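Getting Candle Wax Off Just About Anything

December is when I drip wax on things. Every year I swear I'll use the little glass cups, and every year the tapers come out anyway and by New Year's there's red wax on the tablecloth, the carpet and at least one sleeve (usually mine).

First rule: leave it alone! Warm wax smears, and if you go after it with a napkin you'll push it right down into the weave. Let it set hard. For a cloth, I fold it up and stick it in the freezer for an hour, then snap off whatever will snap. An old library card makes a great scraper. Knives don't, ask my blue runner.

What's left is the greasy part. Lay a brown paper bag over it, another one underneath, and press with a warm iron, no steam. Keep moving to a clean bit of paper. I went through 7 pieces on the last tablecloth, and a dab of dish soap took care of the pink shadow before it went in the wash.

Glass holders are easier. Stand them in hot water for some 9 minutes and the stub slides out. Don't pour that water down the sink, though - let it cool and lift the wax off the top.

Stone and other hard counters I do with a plastic spatula held nearly flat, then a soft cloth and a drop of soap.
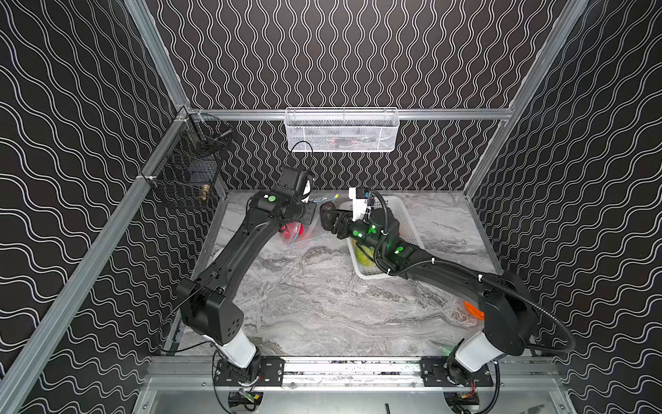
Borghild Bakke wrote in that she skips the iron on carpet completely and uses a hair dryer on low with paper towels, because she once melted a patch of nylon pile by the front door. I tried it on the stairs and it's slower, but I was a lot less nervous doing it.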